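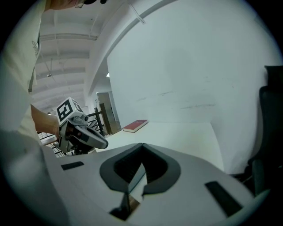
Pairing two Fekorix hand-held grippers

Each unit in the Fekorix kit carries a marker cube on top, and the Pladach software uses it to work out the position of one gripper relative to the other. Pair both before the first recording.

Charge both units to at least 50 per cent and start Pladach. Open Devices, then Add pair. Enter the two serial numbers — left hand first.

Hold the grippers with the cubes upright and keep sleeves clear of the printed faces. Move each unit slowly through a half circle until the counter reaches 19.

If the counter stalls, wipe the cube with a dry cloth and repeat the step. Save the pair under a new name. Firmware older than April will not store it.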